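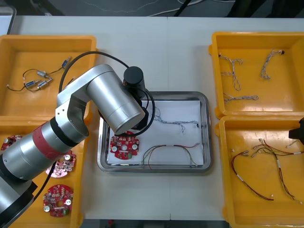
Kitting the Noketus sets, tray layout

January, started 09.40

Bench cleared and wiped before anything came out of the cupboard. Orange trays out for the stock, one kind of part to a tray, and the steel tray in the middle for the kit being made up. White paper in the bottom of the steel tray, changed when it gets marked.

One kit is the round red board, one braided lead and one red, green and black harness. The linked metal cylinders go in last, after the leads have been looked over, and they have their own bag because the thin black wires between them catch on everything.

Layout I settled on:

Cylinders, upper left.
Round boards, lower left.
Braided leads, upper right.
Red, black and green harnesses, lower right.

Both sorts of wiring on the right means I can lay them straight across the paper, braided one at the top and coloured one below it, and the board stays on the left where I can see its face. Joonas had the boards and the braided leads the other way about last time and we kept dragging connectors over the boards. I have drawn the new layout on the inside of the cupboard door in pencil.

Harnesses

The coloured ones are still the slow part. They come from Mykhailiuk in one bag and they go into the tray as one lump. Pulling on a connector makes it worse. Best method so far is to find a white connector, follow it back to the middle of the harness and lift from there. Job 691 allowed no time for untangling, and I will ask Ayana to put some in for the next one.

Tried hanging a few over a rail before they went in the tray. They came apart more easily but the rail was in the way of the lamp. Could go on the end wall — need to measure.

Braided leads are much better behaved. Fork any that are forked to the left, connector end to the right, and they lift out singly. Check the tip connector for bent pins before it goes on the paper.

11.15

Ayana Tsegaye came by with the Ferau order sheet. It calls the braided lead "cord, two colour", and the stock list calls it "harness, braided". Same shelf number, 2875, on both. I have written both names on the shelf label until the list is corrected.
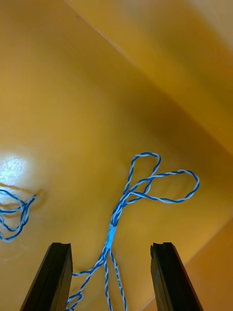
She also wants the trays wiped between batches, as bits of fluff from the packing get into the corners. Dry cloth only, no spray, then leave them face up on the bench to refill.

Lamp is too low over the bench. The orange plastic shines and it is hard to judge the colour of anything lying in it. Raised the arm by 2 notches and turned the head towards the wall, which helped on the left-hand side. The right side could do with the same.

To do

Ask Mykhailiuk whether the coloured harnesses can be tied singly.
Order more white paper, same size, 23 sheets left in the drawer.
Small bags for the cylinders. Prorinitz has them, Joonas Pelkonen has the login.
Correct the stock list entry for 2875.
Measure the end wall for the rail.

Stopped 12.30, trays left out for the afternoon.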